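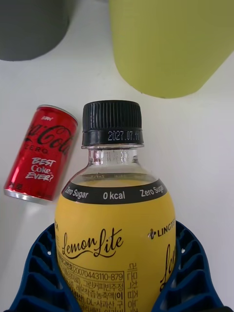 Black cap, date on the ring: 2027.07.11.

Print this page | E-mail this page

Dates on Food and Drink: The Questions I Keep Getting

Updated 30 March 2026

I started this page when I was cleaning out my late aunt's pantry in Padbridge and got into a three-day argument with my family over a can of peaches. Then people started writing to me with their own cans of peaches. I'm a home cook with a big pantry and strong opinions, so if you're feeding someone who is sick, pregnant or very old, please ask a doctor before you ask me.

What's the difference between "best by" and "use by"?

"Best by" is the maker telling you when they think the stuff tastes its best. Crackers go a bit soft, cereal gets dull, coffee loses its smell. "Use by" usually shows up on things that spoil faster, and I take it a lot more seriously, especially on meat and anything ready to eat. "Sell by" is mostly for the store, so I barely look at it.

I can't find the date anywhere. Where do they hide it?

Oh, I feel this one! Try the neck, the shoulder, the bottom, the cap, the ring under the cap, and the crimped seam at the end of a bag. On cans it's nearly always the bottom. On egg cartons it's the short end. Dots printed on a dark or shiny surface show up much better if you tilt the thing under a lamp, and I keep a cheap magnifying glass in the spoon drawer for the really faint ones.

Is 03/04 March or April?

Depends where it was packed. American brands mostly put the month first, and a lot of other countries put the day first. When the year comes first, the month nearly always comes next, and I wish everyone would do it that way. If I truly can't tell I go with the earlier one and eat it sooner.

What about those long codes that aren't dates at all?

Those are lot codes, so the company can trace a batch if something goes wrong. My jar of Bolger mustard says 1129 on the lid and I spent a whole winter convinced it meant November 29. It didn't! I wrote to them and it was the batch. Don't throw the lid away if there's a recall going on, though, that's the number they'll ask you for.

Does water go bad?

The water itself, not really, if it's sealed. It can pick up a stale or plasticky taste if it's been sitting in a hot garage, so mine lives in the hall closet. Once a bottle's been opened and drunk from I finish it in a day or two.

And soda?

It goes flat and tastes tired, diet kinds sooner than regular in my experience. I wouldn't drink anything from a can that's bulging or leaking, whatever the date says.

Can I freeze something on its last day?

Yes, and I do it all the time – bread, chicken, shredded cheese, half a pot of chili. Write the day you froze it on the bag. I used to use those Omik freezer labels and they fell off in a heap, so now it's masking tape and a fat marker.

How do you keep track of it all?

Badly, for years. I once bought a pantry app called Prilatix and typed in 87 things before I got bored and made a sandwich. What works for me is dumb and simple: new stuff goes to the back, old stuff comes to the front, and there's a box on the counter for whatever needs eating this week. Every November, before the holiday baking, I pull everything out and wipe the shelves.

What's the oldest thing you've eaten?

Honey, 11 years past the date. It had gone solid, I stood the jar in warm water, it was lovely on toast. Please don't send me your home-canned green beans with a story attached. Home canning is a different subject and I'd toss those.

The smell test – yes or no?

For milk, sure. For meat, fish and leftovers I wouldn't lean on it. Some of the things that make you sick don't smell like anything.

Print this page | E-mail this page

Comments (3)

Reader in Padbridge
My mother cut the dates off boxes so we wouldn't complain. We all lived. Thanks for the tape tip, my labels fall off too.

pantrymoth492
What about spices? I have paprika that moved house with me twice.
> It won't hurt you, it just won't taste like much. Use double or buy a small new one!

Guest
You left out baking powder. Put a spoonful in hot water, and if it doesn't fizz, get a new can. Learned that with a very flat birthday cake.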